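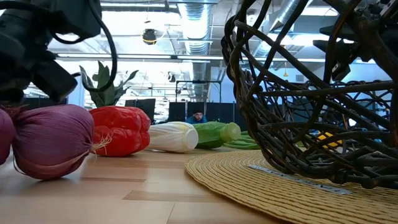
Artificial vegetables are life-sized or near life-sized copies of garden produce, made for kitchen displays, shop windows, cooking corners and children's play. They have been a fixture of country-style homes for a good long while now, and most people who grew up with a bowl of them on the sideboard will remember trying to bite one at least once. The better pieces are judged on their small details – the tuft of pale root fibres left on the end of a purple onion, say, or the faint green that creeps into the leaves of a white napa cabbage. A glossy red pepper is thought the easiest to get right, as the real thing has such a shine to begin with.

Arranging

Displays are usually built up around a basket, often a dark wicker one with an open lattice of branches, set on a round mat of coiled straw. The long shapes, such as cucumbers, look most at home lying down. Leafy stems go at the back, where they give a bit of height. The decorator Edit Juhász, whose Romilmont kitchen displays used 205 pieces, favoured deep purples beside pale greens and was never fond of a crowded bowl.

Care

Dust is the main trouble. A soft, dry brush suits ribbed or papery surfaces, and strong sun will fade the colours in time.

Related articles
Wicker basket
Straw placemat
Play kitchen
Wax fruit

Comments (2)

Quang Đàm: Lovely read. Mum's onions have gone grey from the window, so do mind that bit about the sun!

Tímea Vida: Could you add something on storing them over winter? Mine get squashed in the box.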